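Finish the Song

I have taught beginner guitar out of the back room at Trornero for a long time now, and I have one opinion that gets me into more arguments than any other. Students should learn whole songs. I mean the intro, both verses, the chorus, the bridge if there is one, and the ending. They should do this from the first month, with easy songs, and they should not move on to the next song until they can get through the one they have.

Most people who walk in can play the start of a lot of things. They can play the opening riff of a rock song, the first four bars of a fingerpicking piece, and half a chorus. Ask them to play one song for their aunt at a birthday party and they are stuck. A man I taught last year, Afonso Teixeira, had been playing for 5 years when he came to me. He had a folder with 75 chord sheets in it. I asked him to pick any one of them and play it top to bottom. He went through the folder twice and put it down.

I don't blame him. The way people learn now pushes them toward beginnings. A video lesson gets most of its views in the first minute, so the part everybody wants to hear goes there. The sheet music sites put the riff at the top of the page. By the time you reach the bridge, the person teaching is in a hurry and says it's "pretty much the same as the verse." It usually isn't. There is often a minor chord in there that changes everything, and the student never meets it.

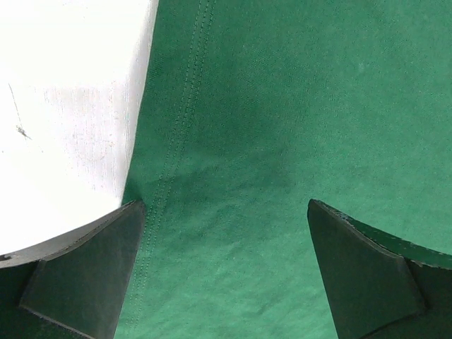 Steady time is the other thing you only get from whole songs. When you play eight bars and stop, you never find out whether you speed up. Everyone speeds up. You find out in the second verse, when the words no longer fit in the space you have left for them. I don't expect a beginner to play like a metronome, and I don't want them to. Look at the white edge against the green cloth in the photo. It isn't perfectly straight, it's a little uneven, and you can still follow the line all the way down. That is all I ask of a beginner's rhythm. Small wobbles are fine if the line keeps going. Stopping to fix a chord is worse than playing it badly, and most students have to be told this many times.

I had this argument at length with Aileen Yap, who teaches classical guitar on the other side of town. Her view is that playing a whole song badly teaches you to play it badly. She would rather have a student spend two weeks on four bars and own them. She has a point. If you repeat a mistake enough, your hand learns it. Her students have beautiful tone and I send people to her when they want that kind of music.

But a person learning a Nashville ballad or an old folk tune doesn't need the same thing as a person learning a Spanish study. In a three-chord song, the four bars you practice in the first verse come back again and again before you are done. You get your repetition anyway. You get it with the words changing over the top, which keeps your mind on the song.

The usual complaint from students is boredom. They say strumming G, C and D for three minutes is dull. My answer is that they aren't listening. Try singing it. Try playing the second verse quieter than the first. Try leaving out the strum on the last line and just letting the bass note ring. All of those are real musical choices, and you can't make any of them if you quit after the chorus. Sofia Tavares played one slow waltz in C for an entire winter, and by the end of December I would have paid to hear it. She had worked out a short walk down from C to A minor that wasn't on the sheet. I use it myself now.
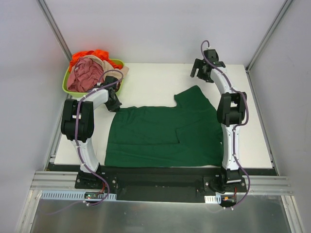 Endings deserve a word too. I would guess that more practice time goes into intros than into everything else put together, and endings get none. Then the player reaches the final line in front of people and slows to a mumble, or goes around the chorus one more time hoping for an idea. An ending can be simple. Play the last line, slow down slightly, hit the home chord once, and let it ring until it's gone. Practice that part by itself, the same number of times you practice the intro. The audience will forgive a lot in the middle if you finish like you meant it.

As for how many songs, I tell new students three. Three songs, start to end, from memory, in keys they can sing in. Get a capo if you need one. The Altano songbook we sell at the counter is said to hold 700 songs, and I have nothing against it, but I would be happier if people bought it after they had their three. A thick book makes it very easy to turn the page when the bridge gets hard.

From memory matters, by the way. Terence Ackroyd runs the open mic at the Indis and he has stopped putting out music stands. People complained for a few weeks. Then they started learning the words. He says the tuning has improved too, which I can't explain, but I have been there and he is right. People look up. They hear what they are doing.

I know there are players who never want to perform, and who just like to sit on the couch and noodle. That's a fine way to spend an evening and I do it myself. If that is you, ignore all of this. But most of the people who sign up for lessons tell me in the first ten minutes that they want to play songs, and then they spend years collecting parts of songs. So pick an easy one tonight. Write out the words by hand with the chords over them, including the last verse. Play it through once, slowly, and don't stop when it goes wrong. Mark the spot that fell apart and work on that one change for five minutes. Then go back to the top and play it all again.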